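Skammont Woven Bed Mat

3 min read

The Skammont is a flat woven mat that goes on top of a mattress in place of a fitted sheet. It is made for warm bedrooms and for people who wake up hot. We have sold it since our first year at Eltcombe, and apart from a change to the edge binding it is the same mat.

The surface is made from thin bamboo strips, split, smoothed and woven close. Air moves under your back and the strips don't hold heat the way cotton or foam does. You will notice the difference most in the first ten minutes after lying down. It isn't a cooling pad, it has no gel or water in it, and it won't bring down the temperature of the room.

Sizes

Single, double and queen are kept in stock. King is woven to order and takes three weeks. The mat should sit an inch or so inside the mattress edge on every side. If it hangs over, the strips bend at the corner and will crack there in time. Measure the top of the mattress and ignore the size on the label, which is often off.

How it feels

Firm and smooth. Some people like a thin cotton sheet over it for the first week. Side sleepers tend to keep the sheet on. The weave can catch fine knits, so lay sweaters somewhere else. Trousers, shirts and other plain woven clothes can go on it without trouble. 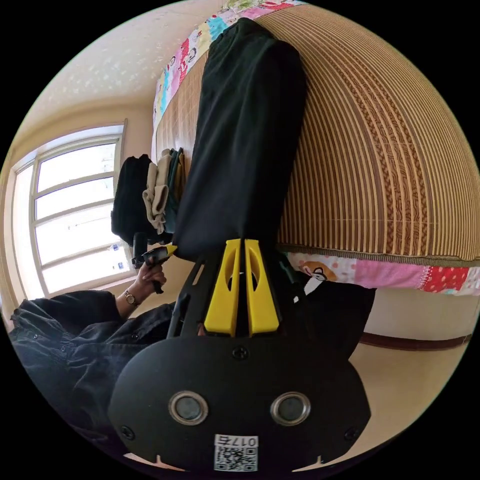
Setting it up

Unroll the mat and leave it flat for a day before you sleep on it. It will have a curl at one end from shipping. Turn that end face down and it settles faster. Wipe both sides with a damp cloth and let it dry fully. There may be a grassy smell, which goes in a few days with a window open.

Four elastic corner loops come in the bag. They hook under the mattress and keep the mat from sliding. On a platform bed with a low lip you can leave them off.

Care

Wipe with a cloth wrung out in plain water. Once a month, add a little dish soap, then go over it again with clean water. Don't machine wash it, soak it or put it in direct sun for more than an hour. Dry it standing on its edge.

At the end of the season, roll it with the smooth side out and keep it in a cloth bag. Plastic traps damp. If you find spots of mildew in March when you take it out, white vinegar on a rag will usually lift them.

Durability

Our weaving supplier, Kvam, runs a sample from each batch through 2,000 roll-and-unroll cycles and sends us the sheet. Woo-jin So checks the sheets here and turns down any batch with broken strips in the center panel. A split at the very edge can be trimmed with nail scissors and doesn't affect use.

Weight limit is 337 pounds per sleeper on a flat base. On a sprung mattress that dips in the middle, the mat will wear sooner.

Ordering and returns

Orders placed before noon leave the Skorkbridge warehouse the same day, except Wednesday, when there is no pickup. You have 60 days to return a mat, used or not. Roll it, tie it and send it back in the original tube. For king size orders or replacement corner loops, write to Yasir Abbasi at the order desk and include your mattress measurements.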